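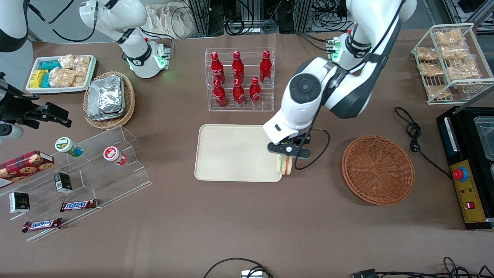

Visit to the Bostholm bakery, Prenovport
November 6, 2020

The Bostholm plant supplies sliced bread to canteens and sandwich counters in the northern half of the county. Humaira Bugti, the production manager, took our group through in the order the dough travels, starting at the flour silos and ending at the loading dock.

Flour is weighed automatically, but water temperature is still set by hand at the start of each shift. The mixer operator reads the flour temperature, checks a printed table taped to the panel and dials in the difference. Mixing takes 12 minutes. The dough then rests, is divided and goes into lidded pans, four pieces to a pan. The lid gives the square section that sandwich makers ask for.

The proofer is the oldest equipment on the site, a Yatsenko cabinet rebuilt in May with new humidity sensors. Before the rebuild, loaves from the bottom racks came out short. Bugti showed us the reject log for both periods, and the improvement was plain.

Cooling gets more floor space than baking. Loaves ride a spiral conveyor for almost 89 minutes before slicing – any warmer and the crumb tears and gums up the blades. Blades are changed every 5 days. The white loaf, sold under the Willura name, is cut at 12 mm, and the seeded loaf slightly thicker.

Olanrewaju Adeyemi runs the small test room, where slices are held for several days and checked for firmness and mold. He also spreads them with wet fillings and times how long the base slice holds up. His target is 20 hours under refrigeration. The seeded loaf does not reach it yet, and he is working on a tighter crumb.

Tours are limited to small groups and must be booked through the office. Hairnets and coats are supplied, and closed shoes are required.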